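About Brunton School of Bookkeeping

Brunton School of Bookkeeping provides evening and weekend instruction in accounts, payroll and business record keeping to adults living in Hovbridge and the surrounding towns. The school is independently run and enrolls 98 students in each intake.

History

The school was founded by Rongrong Mao, who had kept the books of several Hovbridge retailers and wished to offer her former clients a structured course. Classes were first held above a printer's shop on Clustine Street. The school later moved to its present building on the same street, where it occupies two floors.

Programs

Students begin with the Foundation Certificate, which lasts 20 weeks and covers ledgers, invoices, bank reconciliation and sales tax. The Payroll Certificate may be taken afterward or by direct entry, subject to a short interview. A separate course for owners of small firms meets on eight evenings and is offered twice a year. The August intake is the larger of the two.

Course materials are written by the teaching staff and reviewed before each intake. Printed workbooks are included in the tuition fee. Calculators are not supplied.

Faculty and Administration

Ms. Mao serves as Director and teaches the final unit of the Foundation Certificate. Hưng Thái is Head of Studies and is responsible for examinations, transfer credit and student records. All instructors have worked in practice, and most continue to do so during the day.

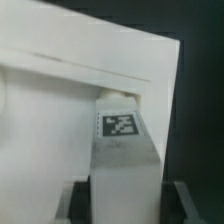
Reading time: 2 minutes

Partnerships

Boltus, a local supplier of fasteners and fittings, has offered paid placements in its accounts office to certificate holders. Applications are made through the Head of Studies. Placements last one term and do not guarantee later employment.

Admissions

Applicants must be 18 or older and able to attend in person. A deposit of $100 is required to hold a place and is credited toward tuition. Requests for transcripts should be made in writing to the school office.

Page last revised November 2, 2020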